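Draswood Home Forum > Furniture and Finishes > Oil or hard wax on a beech table?

korkby_kate
April 23, 2023
I bought a secondhand beech table for the kitchen and need to pick a finish. It gets used every day, mostly for chopping, homework and coffee. The old varnish is sanded off and I'm down to bare wood. My neighbor says mineral oil. The man at the paint counter says hard wax oil. The wax oil is $56 for a small can and I don't want to buy it twice. What holds up?

plainsawn
Hard wax oil. Two thin coats, wipe off everything that doesn't soak in, leave it overnight between coats. Mineral oil never cures, so you'll be redoing it every month. On a cutting board that's fine. On a whole table it gets old.

Lautaro Gallardo
I disagree with plainsawn. I've had mineral oil and beeswax on a beech top for years and I redo it twice a year, in spring and again in November. It takes ten minutes with a rag. When someone leaves a ring on it I sand the spot and oil it again. Try doing that with a cured finish and you get a patch you can see from the door.

plainsawn
You can spot repair hard wax oil too. That's half the point of it. You're thinking of polyurethane.

Lautaro Gallardo
I've tried it. The patch was shinier than the rest for a year.

dulevbridge_dan
What grit did you stop at, Kate? Beech is tight and if you go too fine the oil sits on top and stays sticky. I'd stop at 120 or 150 for hard wax.

korkby_kate
I went to 220 in the middle and got lazy at the ends, so it's probably a mix.

dulevbridge_dan
Then go over the whole top again with 150, by hand, along the grain. Vacuum it, then wipe it down. Otherwise the ends will come out darker than the middle.

Mirta Urrutia
Whatever you choose, test it on the underside first. Beech can go pinkish or yellow under oil and some people hate it. I used the Daza clear on mine and it yellowed more than the can said it would. There's a white-tinted version that keeps it closer to bare wood. Also lay the rags out flat outside when you're done — balled up oily rags can catch fire.

korkby_kate
Pale is what I'm after. This is the sort of color I'd like to keep: 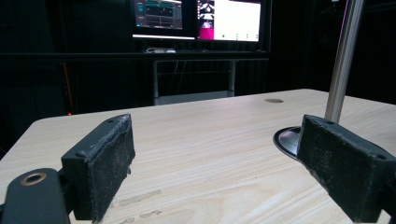
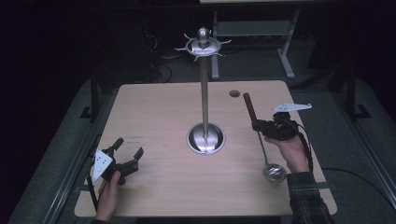 Mirta Urrutia
For that shade, get the white-tinted one. Stir it well, the pigment sinks. And do the underside as well as the top, one coat is enough, so the boards take up moisture evenly.

plainsawn
Agree on the tinted. It hides the yellow but you have to keep a wet edge or you'll see lap marks.

Lautaro Gallardo
Still say oil and beeswax, but if she wants it pale then mine isn't the one. It has gone the color of honey.

korkby_kate
Okay, tinted hard wax it is. Sanding again this week. Does the first coat need a light sanding before the second?

dulevbridge_dan
Only if it feels rough. A gray pad, very light pressure.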